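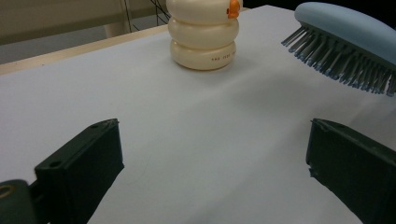
Field Methods in Ecology
Week 5: Hair sampling for mammal surveys
Notes by Merike Kalniņš

Last week we dealt with camera traps. This week is about hair, which is one of the oldest ways of finding out what lives in a wood without seeing it. Read these notes before the practical on Monday. The recording sheets will be given out there.

1. Why hair

Mammals shed hair all year, more heavily during the spring and autumn moults. It catches on bark, wire and bramble and stays there for days or weeks. A single guard hair can often be put to genus under a microscope, and if the root is still attached it may hold enough DNA to name the species and sometimes the individual animal.

Guard hairs are the long, coarse outer hairs. Underfur is the short, fine layer beneath. Most identification keys work only with guard hairs, so a sample made up of underfur is usually recorded as "mammal, not determined".

2. Ways of collecting

Hair tubes. Lengths of plastic pipe with sticky tape fixed inside the roof. Bait goes in the middle. Good for shrews, voles and mice. The width of the tube decides what gets in.

Snag posts. A post with a rough surface or a short piece of wire brush, sometimes with a scent lure. Used for cats, martens and badgers.

Barbed wire. One or two strands round a baited spot. Used abroad for bears. We will not be using it.

Searching by hand. Walk the fence lines and check the lowest strand, especially where a path goes under it. Cheap and slow, and the results depend a good deal on who is looking. 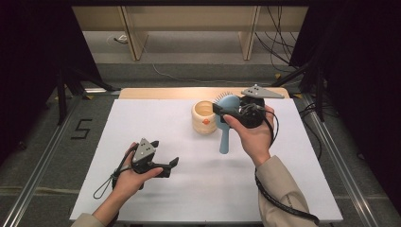
Light blue hairbrush held in the right-hand gripper.

3. Handling samples

Wear clean gloves and change them between stations. Lift the hair with tweezers, holding the tip and not the root. Put each tuft in its own paper envelope. Plastic bags hold moisture and DNA breaks down quickly in the damp. Write the station number, date, height above ground and your initials on the envelope before the hair goes in.

Flame or bleach the tweezers after every station. Your own hair is the most common contaminant, so tie it back or wear a hat.

4. Worked case: Evthorpe Wood

Byung-chul Byun ran 181 hair tubes at Evthorpe over two winters and brought in 1,547 samples. Bank vole and wood mouse made up most of them. Water shrew turned up only in the tubes along the stream, and none of those tubes was more than a few paces from the bank.

Two points to take from this. First, the number of samples does not tell you the number of animals. One vole may visit the same tube every night. Second, a tube with no hair in it does not show that the species is absent. To say anything about absence you need repeat visits, and you need to work out the chance of detection on each one. We come back to this in the lecture on occupancy models.

5. Looking at the hair

Clean the hair in alcohol and let it dry. For the scale pattern, lay it on a thin coat of clear nail varnish, wait until the varnish is nearly set, then peel the hair away and look at the print. For the medulla, mount the hair whole. Draw what you see before you open the key.

Reading

Handout 4 (Burko site map and access notes)
Course reader, chapter on non-invasive sampling, up to the section on scat

Bring to the practical: pencil, hand lens, boots. Gloves and envelopes are supplied.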